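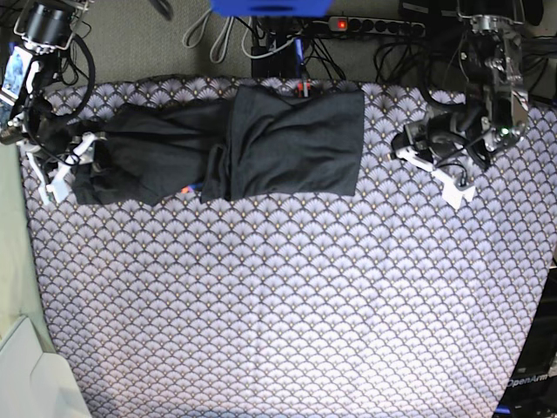 Two-arm cell at Vaston, dark garment on the patterned cover, both grippers down.

Garment Handling Project, Progress Report No. 3
Prepared for: Centhorpe Fund, technical programs
Prepared by: Ilona Kovács, Vaston site
Date: 31 December 2018

1. Purpose of this report

This report covers the last quarter of the work on folding dark clothing with two arms. A large part of it is about the fault we had in December, which stopped the cell for nine working days. I have written it in more detail than the fund usually asks for, because Mr. Pereyra requested to see how the fault was found and what we changed after it.

2. Work done before the fault

By the start of December we had recorded 416 folding runs. Most of them were with dark fabric, which was agreed in the last report as the difficult case. The wrinkles in black cloth give little contrast to the vision software, and the arms often take hold of one layer when two are needed. We were making slow but regular progress on this. The first fold, where one end of the garment is laid flat into a block, was already acceptable. The second fold, which starts from the crumpled end, was not.

3. The fault

During a run in the second week of the month, the left gripper did not open at the end of the fold. The control program had sent the open command and received an answer that it was done. The arm then started to lift, with the cloth still held, while the right gripper was also holding the other end. The cloth was pulled tight between the two arms. The right arm reached its force limit and stopped, as it should. The left arm did not stop. It continued until Hipólito Pereyra pressed the emergency button.

Nobody was hurt. Hipólito was standing outside the marked line. One finger of the left gripper was cracked at the bracket and the garment was torn along the seam. The log shows 22 seconds between the wrong answer and the emergency stop. This is much too long, and I consider it the more serious part of the event. A gripper may fail to open, and we must expect it. An arm which pulls against the other arm for this time must not be possible.

4. What we found

The first idea was the gripper motor, and we lost two days on it. The motor was in order. After this we checked the signal cable from the wrist to the finger unit and found that one conductor was broken inside the insulation. From outside the cable looked good. It made contact when the wrist was straight and lost it when the wrist was turned down toward the table, so every test we made in the parking position was passed.

The control program had a second problem. When no new message came from the gripper, it used the last known value without any warning. The last value was "open", from before the grasp. For this reason the program believed that the cloth was free.

The third problem was ours only. The force limit on the left arm had been switched off during the tuning work and was not switched on again. It is not written in the lab book who did it or when, and I take responsibility for this as site lead.

5. Corrective actions

5.1 The signal cables on both wrists were replaced with a more flexible type, supplied by Orellana. The loop at the wrist is now longer, so the cable is not bent in a small radius.

5.2 The program now stops both arms if the gripper is silent for longer than 39 milliseconds. We tested this by pulling out the connector during motion, at low speed and without cloth.

5.3 The force limits are read by the program at each start. If a limit is off, the cell will not run. There is no way to skip this from the operator screen.

5.4 A stop of one arm now stops the other arm too.

5.5 The cable test is done with the wrist turned down in working position, and the result is signed in the lab book.

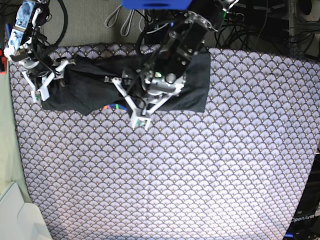

6. Status after restart

Since the restart we have made 44 runs with dark cloth. The gripper did not fail to open in any of them. In two runs the cell stopped on the new message check. In both cases the cause was heavy traffic on the network and the cables were good. I prefer these unnecessary stops to the earlier situation and I do not ask to make the limit longer yet.

The second fold is still weak. We lost the time in which we planned to improve it, and I can not report a better result than in the last quarter.

7. Effect on schedule and budget

The delivery of the folding software to Cumotska will be three weeks late. The cost of the cables and the new finger is covered by the spare parts line, and no additional money is requested. I ask the fund to confirm the new delivery date in writing.

8. Open points

The emergency button is on one side of the cell only. A second one is ordered. Until it is mounted, no person works alone at the cell when the arms have power.

Comments (3)

H. Pereyra
In section 3 please add that the button was within my reach only because I was on that side. From the other side I would need to walk around.

Reader, Centhorpe
Thank you for the clear report. Was the old cable from both wrists opened and checked, or only the left one?

I. Kovács
Both. The right one had no broken conductor, but the insulation was already soft at the same place. I will add this to the next report together with the remark from Hipólito.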